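Drondton canteen tables to be resurfaced in pale laminate

April 2024

The staff canteen at Drondton is to have its dark tabletops replaced with a pale, wood-grain laminate, following a trial that began in November. Vullthorpe, which runs the building, confirmed the order this week. The contract has gone to Hilletti and covers 24 tables on the ground floor.

The existing tops were fitted when the canteen opened and have lifted at the edges where they are wiped down most often. Two replacement finishes were tested over the winter. The first, a high-gloss white, showed scratches from cutlery within weeks and was withdrawn. The second, a smooth cream with a faint grain, stayed in use for 17 weeks and was cleaned daily with the normal detergent.

Rätsep, which carried out the wear checks, reported no swelling at the joints and no lasting stains from tea, oil or vinegar. Small dark specks show more readily on the pale surface than on the old one, and the report advises a second wipe after the lunch service. Metal dishes left standing on the tops did not mark them.

Work will be done in 2 stages so that the canteen can stay open. The tables nearest the serving counter come first. Frames and legs will be kept, and the old tops will be removed from site by the contractor. Each stage is expected to take almost 11 days, including the time needed for the adhesive to cure.

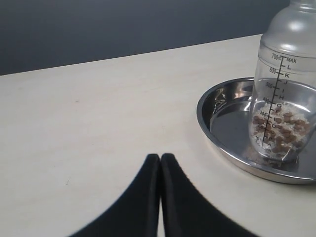 Buildings and Fittings

The cream finish with a round stainless steel dish, against a dark grey wall. The walls are not part of the contract and will keep their present colour. Bottles and shared dishes will go back on the tables at the end of each stage.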